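Textile Care and Finishing – Handout 4
Woven checks and grids: shrinkage and straightening

Tutor: Mulugeta Tesfamariam

Read this before the September practical. You will need your notes on warp and weft from Handout 2.

A cloth with a grid pattern shows distortion more plainly than a plain one. If the weft has been pulled out of line during finishing, the crosswise lines slope or bow. Sloping is called skew. A curve, with the middle lagging behind the two edges, is called bow. Printed grids can also be out of line with the threads, and no amount of steaming will put that right.

To measure skew, lay the cloth flat without stretching it. Follow one weft thread from edge to edge and mark where it ends. Set a square against the starting edge and measure the gap between the square line and your mark. Divide by the width of the cloth and multiply by 100.

Worked figure: the Oltetti sample was 718 mm wide with a gap of 30 mm. Skew is 4.2 per cent, so it goes back for straightening.

Shrinkage is taken from the same piece. Mark 381 mm along the warp before washing, then measure again once the cloth is fully dry – damp cloth gives a false reading. Do the same along the weft and record the two separately.

Results go on the Wasadico sheet, one line per sample. Write down the wash temperature as well.

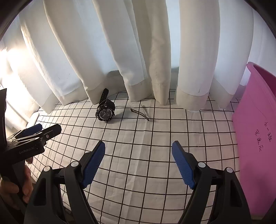

Samples with cut edges should be overlocked before they are washed, or the outer threads will work loose and the edge marks will be lost.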